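Home | Set-up | First Session | Care | Support
Reading time: 4 min

Section 3: Your first practice session

By now you should have both Skjelbred hand grippers out of their trays, charged through once and paired with the base unit. If the pairing light was still blinking when you finished Section 2, please go back and sort that out first, as everything from this point on assumes the two sides are talking to each other.

We always suggest starting with a folded cloth and a wire rack. It's a humble sort of task, but cloth is forgiving, it won't roll off onto the floor, and it shows up a clumsy grip straight away (ours were very clumsy in the beginning, so don't lose heart!).

Getting ready

1. Clear the table and lay the white work board flat on it, with the narrow gap at the back left free for your rack.
2. Stand the rack toward the far side of the board. Any light wire rack will do, provided it doesn't wobble when you nudge it.
3. Fold your cloth in whatever way suits you and put it down in front of the rack, within easy reach of both hands.
4. Run each cable out to its own side of the board. Leave enough slack that you can lift both hands to shoulder height without feeling a tug.

CAUTION: Keep cables clear of your feet and of any chair casters. A cable that has been rolled over may work happily for weeks and then drop out halfway through a session. 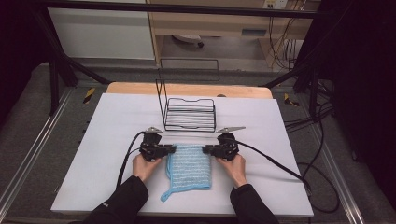 Making the first grip

5. Hold one gripper in each hand with your fingers curled comfortably underneath. There's no need to squeeze hard; the trigger has 10 steps of travel and the first few are plenty for fabric.
6. Bring both grippers in from the sides, level with one another, and close them on the top edge of the cloth.
7. Lift slowly, wait for the soft double beep, and carry the cloth to the rack.
8. Open both grippers together. If one side lets go early, see "Uneven release" in Section 6.

Note: Loose sleeves can brush the trigger guard. Push them up, or wear something with a snug cuff.

How many tries?

The base unit holds 400 tries before it asks you to copy them across. Our own trainer, Wendelin Nägeli, set up the demonstration kit at the Dresenholm showroom in May and got through 279 in nearly two days, stopping for a good long cup of tea whenever the grip started to get sloppy. We'd encourage you to do the same. Tired hands teach the arm tired habits, and a short tidy session is worth far more to you later on.

9. When you've finished, press and hold the centre button until the colour changes from green to white.
10. Set both grippers back in their trays before you switch off at the wall.

If the display shows code 211, one gripper has lost its place. Rest it in its tray, count slowly to five and pick it up again. Should the code come back, ring the Prarnska help desk, which is open until late on Friday.

Next: Section 4, Checking your recordings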